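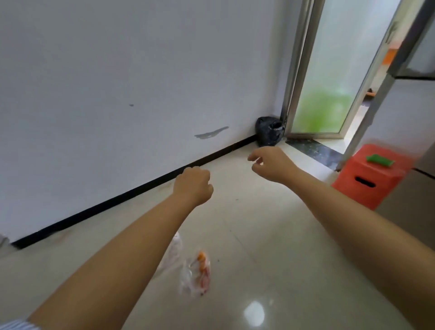 Kitchen doorway, floor bags, stool and trash bag. Household chore, by hand.

Chore Readiness Checklist: Kitchen, Unit 2
Inspector's comments on whether the Ukon home machine could take over
Prepared for Clana tenants' newsletter, March

Scoring: YES means the machine could do it today with no person in the room. PARTLY means somebody has to stand by. NO means no. The seller's brochure, from Nuvow, marks every line below YES. I did not.

Section A: Floor and doorway

A1. Pick up loose bags from the floor. NO
Two see-through plastic bags on glossy tile, with light bouncing off it. Clear plastic on a shiny floor is what these machines miss. One bag has things in it and the other needs a look inside before anyone throws it out. Ask the seller which one his machine would toss.

A2. Carry out a tied trash bag. PARTLY
The black bag in the corner is tied, so the hard part is done. Lifting a full bag by the knot without tearing it is still a wrist job. I would want to see it done ten times, on somebody else's floor.

A3. Cross the door threshold. PARTLY
Dark stone strip between the rooms. The spec sheet says the wheels handle "normal home thresholds" and gives no height. Measure before signing.

A4. Get around the stool. YES
It can steer past a plastic stool. Moving the stool, with something green sitting on top, is a separate question and the brochure skips it.

A5. Wipe marks off the white wall. NO
There is a long gray smear above the baseboard. Pressing hard enough to clean and lightly enough to spare the paint is not on the feature list.

Section B: Refrigerator

B1. Open and close the door. PARTLY
Fine on the Mersha demo kitchen, where the door had a big bar handle. Home doors vary.

B2. Clear the shelf above the drawer. NO
Green onions with the roots on, a bit of leafy green on top and scraps all over the glass. Long limp leaves hang over the edge. A gripper made for cups will drag the lot onto the floor — and then see A1.

B3. Sort fruit in the drawer. NO
Seven oranges in a drawer that is only partly pulled out, with a shelf right above it. One has dark spots on the peel. A person turns it over, presses it with a thumb and decides. I have yet to see a machine press anything with a thumb.

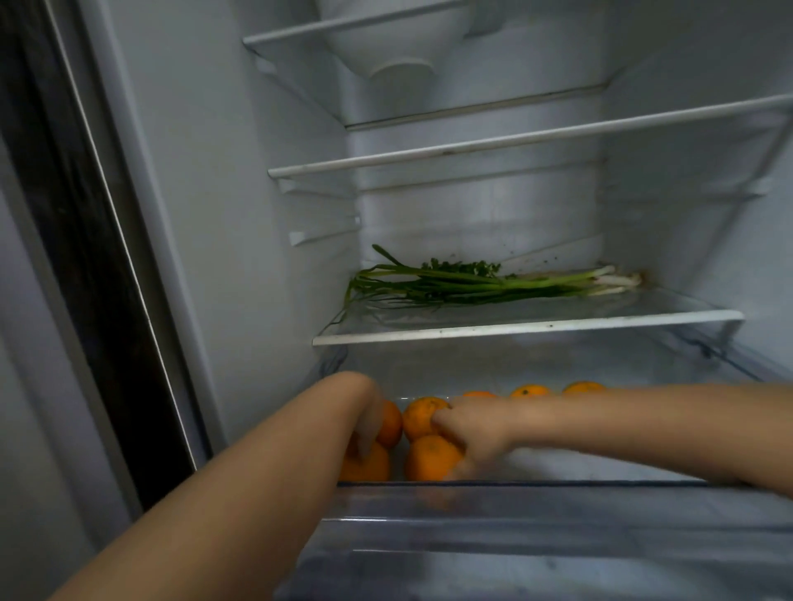 Section C: Cost and sign-off

C1. Price is clear. NO
Quoted at 2,000 a year, plus 900 for setup. Replacement finger pads are extra, and the quote gives no price for them.

C2. Result. NOT READY
One YES out of nine lines, and that was for going around a stool. Recheck when the seller will run B2 and B3 in a kitchen he has not seen before, with the remote operator switched off.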